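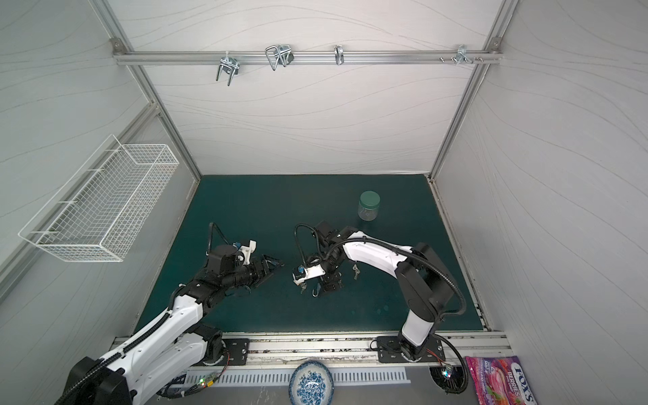 11/12/2020 - Sourdough, round whatever

Okay so I said I would write in here every day this month and I have already missed a bunch, but tonight I have a loaf in the oven and nothing to do except smell it, so hello again, diary!

The starter lives. I really thought I'd killed it in August when we went up to the lake and I left it on top of the fridge (on top! in that heat!) and came home to gray water and a smell like nail polish remover. Saqib told me to throw it out and start over. I poured off the gray stuff, kept one spoonful from the bottom, fed it rye for a week and it came back meaner than before. I've been pretty smug about it ever since.

Tonight's loaf is the one from the back of the Hedlund flour bag, which I have now changed so much that I should probably stop calling it that. The bag wants 363 grams of water and my dough turns to soup at that point, so I held some back and went by feel. Four folds, half an hour apart, with a podcast on in between. Then into the fridge overnight in the blue bowl with the chip in it, because the good basket still has August's flour stuck in the cracks and I keep not scrubbing it.

I did have a little fight with the oven. The dial says one thing and the thermometer I hung inside says another, and today the thermometer quit at 183 and just sat there, so I took it out, banged it on the counter, put it back, and it jumped right up. Is that broken? Is it fixed? I'm going to keep using it and find out.

Trygve Fjeld from downstairs came up to borrow the ladder and stayed for almost an hour talking about his mother's flatbread, which she made on a griddle so big it had its own closet. He says you roll it until you can read a newspaper through it. I want to try this so badly, but I don't own a griddle and my rolling pin is a wine bottle, so maybe after the holidays. He left without the ladder. I heard him laughing on the stairs when he noticed, and then he didn't come back for it.

Things to buy: rye, parchment, a real scrubbing brush, more salt (the coarse kind). Call Mom about the pie plates.

Timer's going. It's darker than I wanted on one side but it has a big ear on top and it's crackling at me. Saqib is already standing there with the butter and I have told him twice that it has to cool first.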